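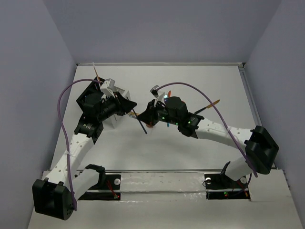 Handout 4, p. 126

## Moisture in solid masonry walls

Notes to accompany the second session. Bring the Wilgate survey sheets.

### 1. Sources

Water enters an old wall by three main routes: rain on the outer face, ground moisture drawn up through the pores, and vapour from the rooms condensing on or within the fabric. Leaks from gutters and pipes are treated separately in the Kadthorpe notes. Most walls show more than one route at once, and the survey must say which is dominant before any repair is specified.

### 2. Capillary rise

For a cylindrical pore of radius *r*, the limiting height is

*h* = 2γ cos θ / (ρ*gr*)

where γ is surface tension, θ the contact angle, ρ the density of water and *g* the acceleration due to gravity. The formula gives heights far above those found on site. Real pores vary in width, mortar joints interrupt the path, and evaporation from both faces removes water as it climbs. The visible tide mark is set by the balance between supply and evaporation.

Consequences:

- Sealing one face with cement render tends to raise the mark.
- Salts collect where evaporation is strongest.
- A wall can dry slowly for years after the supply is cut.
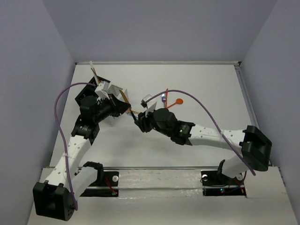
### 3. Measurement

Pin meters respond to electrical resistance and are calibrated for timber. On brick or plaster the reading is relative only, and salts push it upwards. For an actual moisture content, drill samples, seal them at once, weigh, dry in the oven to constant mass and weigh again:

*MC* = (*m*wet − *m*dry) / *m*dry × 100 %

Discard the first 2 cm of drillings. Use a slow drill speed, as heat from the bit drives off water.

### 4. Exercise

The Stavo house has a tide mark on the north wall only, with cement render outside and gypsum plaster within. Take samples at 6 heights. Plot moisture content against height, and state what shape of curve you would expect (a) from ground moisture and (b) from condensation.

Revised February 2019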